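Section 4. Adding sets and printing labels

Do Section 3 first. If the printer isn't paired you'll get through all of this and nothing will come out.

Before you start
Cakidance open, signed in as Editor (Viewer can't save). Wiegand label printer on, green light steady. A roll of the small labels, not the shelf ones. Shelf labels jam.

4.1 Start a new set record

1. Catalog > New > Set. Don't pick Single Item. You can't change it later, you have to delete and start over.
2. Leave the number box empty. Cakidance fills it in when you save.
3. Title: what a parent would type. "Play food" good. "Imaginative domestic play resource" no.
4. Age band. Pick from the list, don't type your own.
5. Shelf. Two letters, then the bin number. KT is kitchen and pretend food, TR is trains, PZ puzzles. Full list taped inside the cupboard door at Marnholm, and on page 2 of the Risgate sheet.
6. Save. Now you have a number. Write it on scrap paper, you need it in 4.3.

Note: numbers under 781 are the old card-file ones. They were typed in by hand and some are wrong. If you hit a duplicate warning on one of those, press Keep Both and put "check" in the notes field. Don't merge.

4.2 List the pieces

Every set needs a piece list or check-in won't let you close the loan.

1. Open the Pieces tab.
2. One line per kind of piece. Name, how many, color if there's more than one color.
3. Lay the set out on a table before you type. Much faster than digging in the bag.
4. Bottles, jars and anything with a cap — treat as one piece if the cap doesn't come off, two if it does.
5. Tick Small Part for anything that fits in the choke tube. This prints the warning on the bag label on its own, you don't have to add it.
6. Attach a photo. Catalog > Photo > Add. Up to five per set. From overhead is best.

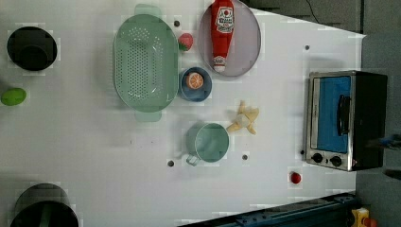
Marion Moffat: do I have to redo the whole piece list when one thing goes missing? I've been deleting the line and then the loan history goes with it.

No. Don't delete the line. Open it, change the Now number, leave the Original number alone. History stays. If you already deleted some, tell me which set and I can pull it back from the January backup.

7. Save again. Yes, again. The Pieces tab saves separately from the main record.

CAUTION: Close the photo picker before you save. Saving with it open drops the last photo and gives no error.

4.3 Print the labels

Two labels per set. Bag label (big number, title, warning if any) and piece card (the list, goes inside the bag).

1. Record open, Print > Bag label. Check the number against your scrap paper.
2. Preview. If the title runs off the end, shorten it in the record, not in the preview. The preview forgets.
3. Print one. Look at it. Then print the rest if you're doing a batch.
4. Print > Piece card. Same roll, it will use two or three labels in a row for a long list. Don't tear between them.
5. Stick the bag label on the outside, top left, below the zipper. Card goes in the plastic sleeve.

If the label comes out blank: roll is in upside down. Flip it.
If it comes out faint: Settings > Darkness, one step up. Not more than that, it smears.
If the light goes orange: open the lid, close the lid. Still orange, swtich off at the wall and wait a minute. 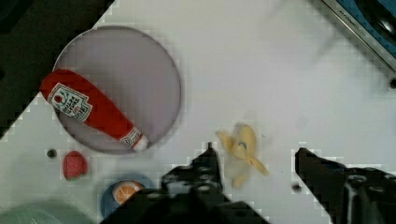 Batch printing works the same way but start from the list screen. Tick the records, Print > Bag labels (all ticked). Keep it to a dozen or so at a time. Li-hua Yip sent the whole list once, all 2,037 records, and the only way to stop it was to pull the plug and clear the queue on the laptop:

a. Printer off.
b. Laptop: Devices > Wiegand > Queue > Cancel all.
c. Wait until the queue says Empty.
d. Printer on. It spits one half label. Throw it out.

4.4 Check it in

A new set isn't borrowable until it's been checked in once.

1. Desk > Check in. Scan the bag label.
2. The piece list comes up. Go down it with the bag open in front of you, tick each line.
3. All ticked — press Close. Status goes to Available.
4. Anything short, press Close with note and say what. Status goes to Available (incomplete) and families see the note online before they reserve.
5. Clean > Done if it's been wiped. If you skip this it shows up on the cleaning list forever.

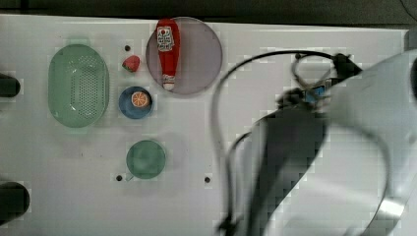

Fig. 3. Play food: green colander, strawberry, blue plate.

Note: a scanner that beeps twice read the code but didn't find the record. Usualy means you didn't save in 4.1. Single low beep is a bad read, wipe the glass and try again.

4.5 Moving a set between sites

Marnholm to Risgate or back. Change Site in the record BEFORE the bag leaves the building. Then change the shelf, the two sites don't use the same bin numbers. No new label needed, number stays the same.

Set 1,004 is on both lists. Known problem. Leave it.

Retiring a set: see Section 6. Don't delete.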